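HOSP 2 - Table Service and the Cover
Week 3 notes (read before the practical, please, and not during it)

A cover is one place setting, and also one customer, and also what some restaurants used to charge you for the privilege of sitting down. Context will tell you which. When the Tridon dining room reports 2,143 covers for April, it means people fed. When your supervisor tells you a cover is crooked, it means cutlery.

Most of what we do at the table comes down from two quarrelling traditions. In service à la française the dishes all landed together, looked magnificent and went cold. In service à la russe they came out one after another, which kept the soup hot and required a great many more forks. The modern cover is what remains of the second system after a century of people declining to polish it.

Rules you will be marked on:

Cutlery is laid in order of use, from the outside in. The guest shouldn't have to do any arithmetic.
Handles line up along the bottom, a thumb joint in from the table edge. Whose thumb is a matter of long dispute at Skurlow and will not be reopened in tutorials.
Knife blades face the plate.
Lay only what the menu calls for. A fish knife at a pasta lunch is showing off. 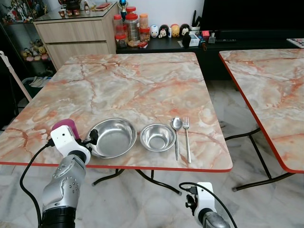 The casual cover drops most of this. Fork and spoon may share a side, bread plates disappear, and the napkin goes wherever it will stay put. Students tend to assume that casual means careless and lose marks accordingly. Spacing still counts, and so does colour: if the linen is busy, keep the crockery plain.

Clearing is done once everyone at the table has finished. Tirkness teaches clearing from the left, we teach it from the right, and you will meet guests who lean whichever way you're coming from. Say "excuse me" and carry on.

For next week: read the Sabatier handout on carving knives, both sides, and bring 2 clean service cloths. A tea towel with a kookaburra on it is not a service cloth - we have been through this.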